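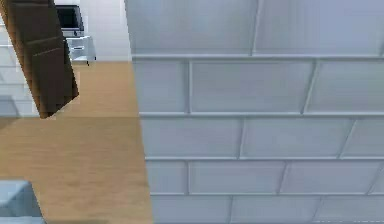 The Zemitside Batting Bundle: cotton/wool blend, 46 inches wide

I've been selling this batting in my shop since February and I've quilted with it for a good deal longer than that, so this page is going to be wordier than most of mine. Skip to the bottom for the cut sizes if you already know what you want!

What it is

Zemitside is a needle-punched blend, mostly cotton with a bit of wool in it. I buy it by the roll from Jemia (same people who supply my backing fabrics) and cut it down myself on the shop table. It's thin enough that my home machine doesn't complain, and the wool gives you a little puff between the stitching lines, which I love on baby quilts and anything with a big open block. There is a light scrim on one side. If you hand quilt, put the scrim side down and you'll have a much easier time of it.

Color is natural, with the odd fleck. I wouldn't put it under a pure white background without testing a scrap first. I did that once with a snowflake wall hanging and there's one spot I still look at every single time I walk past it.

How I use it

I don't prewash it. I like the crinkle, and this one crinkles up nicely the first time through the laundry (cool water, low dryer, take it out while it's still a touch damp). If you want a flatter quilt you can soak it in the tub and lay it out to dry, but please don't agitate it or wring it, it will stretch on you.

For basting I go back and forth. Spray works fine. Pins work fine too, a hand's width apart. My last four quilts were pinned because I'd run out of spray and didn't feel like driving to town.

Keep your quilting lines no more than eight inches apart. I usually go a lot closer than that because I get carried away with loops!

Thread and needles

I piece and quilt with Dlamini 50-weight cotton, and a size 90 quilting needle gets along with it very well. If you see little wisps of batting poking through on the back, change your needle before you blame the tension. I also carry the Gunach walking foot, item 2962, for straight-line quilting. It fits most low-shank machines, but write to me with your model first if you're not sure.

Sizes

Crib: 46 x 60 inches
Lap: 46 x 72 inches
Runner pack: two pieces, 46 x 18 inches
Full roll: ask me about shipping, it's a big awkward thing

For a wider quilt, butt two pieces together and join them with a loose zigzag or fusible tape. Don't overlap them or you'll feel the ridge.

Good to know

Batting gets folded for shipping, so it arrives with creases. Spread it over a bed overnight and most of them relax. A few minutes in the dryer on low with a damp washcloth takes care of the stubborn ones.

I take returns on uncut pieces within 30 days. Once you've trimmed it, it's yours, sorry!

Prices and stock updated May 26, 2024. The crib size is in stock, and the lap size is on backorder until the next roll comes in.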